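Furville Family History Circle: Notes for November

Writing a Life While There Is Still Someone to Ask

What a turnout we had for the obituary writing evening! Every chair in the reading room was taken by seven o'clock, and Jacqueline Moulin kept us going until well past the time the lights are supposed to go off. For those who couldn't make it, I took pages of notes (my handwriting got worse as the night went on, so forgive any gaps).

Jacqueline wrote death notices and longer life stories for a small paper for years, and she still gets a kick out of a good one. She started by passing around two notices for the same man, one printed the week he died and one his granddaughter wrote later for a reunion booklet. The first had his dates, his church, his survivors and his place of burial. The second had all that plus the fact that he fixed radios on the back porch, couldn't stand raisins, and once drove all night to bring his sister home from nursing school. You could feel the room lean in when she read that part out loud.

Her main advice was to write the thing early. Write your own, write your mother's with your mother sitting next to you, and put it in the folder with the insurance papers. Families have a day or two to get a notice together, and they are tired, and that is how maiden names get spelled wrong and a brother gets left off. Several people nodded hard at the brother.

She gave us a working list of what to collect first:

Full name, with maiden name and any nickname people really used
Date and town of birth, and the county if the town is tiny
Parents' names, mother's maiden name included
Schools, service, jobs, and the years for each if you can get them
Marriages, with places
Children, grandchildren, brothers and sisters, and who went before
Clubs, teams, choirs, lodges
One thing they made, grew, cooked or fixed
One thing they said all the time

The last two are where the fun is. Lionel Renaud told us his aunt ended every phone call with "Well, the beans won't snap themselves," winter or summer, and now it's going in her notice. I laughed until I had to put my pen down.

We had a good back-and-forth on length. Papers charge by the line or the inch, and it adds up quickly. Jacqueline's own habit is to write two versions, a short one for print with the service details and a long one for the funeral home page, the memorial card or the family. She read us a short one that came to 451 characters, spaces and all, and it still had room for his dog. The long one for the same man ran to 1248 words and I would happily have listened to more.

On the question of "passed away," "died" or "went home to the Lord," she said to use the words the person would have used. Same with the cause of death. Some families want it said and others don't, and either is fine. She did ask us to leave out the exact birth date and the street address in anything that goes online, and to hold off on naming the house at all until after the service.

For the genealogists among us (that's most of you!), please keep the clippings whole. Cut out the notice with the top of the page if you can, or write the paper's name and the date in pencil on the back of the backing sheet. Lionel has been indexing the Kandpal scrapbooks and has found 9 notices with no paper, no year and no town. He is still cheerful about it. If you had relatives out that way, come and have a look, because you may know somebody on sight.

One more idea I loved: read the draft out loud to the oldest cousin you can get on the phone. Jacqueline says she has never done it without learning something, usually a name, sometimes a whole first marriage.

The handout is in the blue binder by the door, and there are spare copies in the tray underneath. Drafts are welcome at the next meeting, finished or not. We'll pair up and read each other's, very gently. 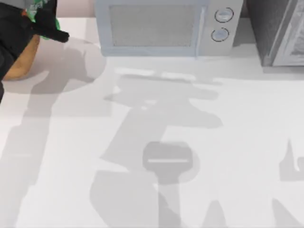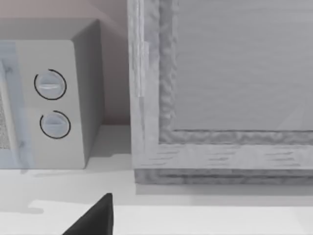
Scrapbook Table

Lionel will have the Kandpal volumes out again before the next meeting, from six o'clock. Bring a soft pencil and your reading glasses. He is especially hoping to hear from anyone connected to the Genitz family, who show up as pallbearers over and over and never once with first names.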